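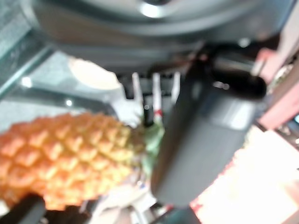 Figure 1. The pineapple on its side, with the pale green crown partly hidden.

4.2 Resting positions of uneven items

Items with a clear base were dealt with in Section 4.1. The remaining group is made up of things that can be put down in more than one way, and for which household members gave differing accounts of the correct position. Tidying sessions in the Tadgate kitchen were held in October and covered 18 items, of which 6 fell into this group.

The pineapple was the item most often discussed. Its body is broad and tapers towards the crown, and the two ends call for different amounts of clearance. Lying roughly level, as in Figure 1, it needs shelf length, and the leaves must be allowed for when a neighbouring item is placed. Stood up, it needs height instead. Participants at Villalba preferred the upright position; those at Tadgate had no settled preference. We coded both as tidy, provided that the crown did not bear the weight of the fruit. The raised segments of the rind were ignored for the purpose of measuring width. 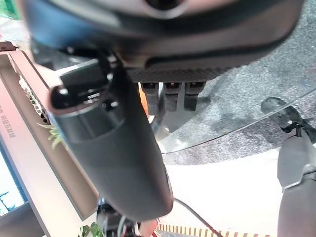 Glassware was coded separately from fruit. A glass has an obvious base, but its position on a shelf depends on how much free space is left at the side, and participants disagreed on the gap required. Our rule takes the edge of the glass as the reference line and measures outwards to the nearest object. Anything close to that line is recorded as adjacent – the black fingertip in the view given here would count – whether or not contact can be confirmed. Two coders, Cunha and Bạch, applied the rule independently and settled differences by discussion. The wording used for the Kena shelves was kept without change.

Comments (2)

m_harrow: Does the adjacency rule hold for stacked glasses, or only for single ones?

Trallwood reader: Useful section. I would have liked the upright and lying positions coded apart.

Contact: Lourenço Cunha, Thoa Bạch | © The authors | Back to top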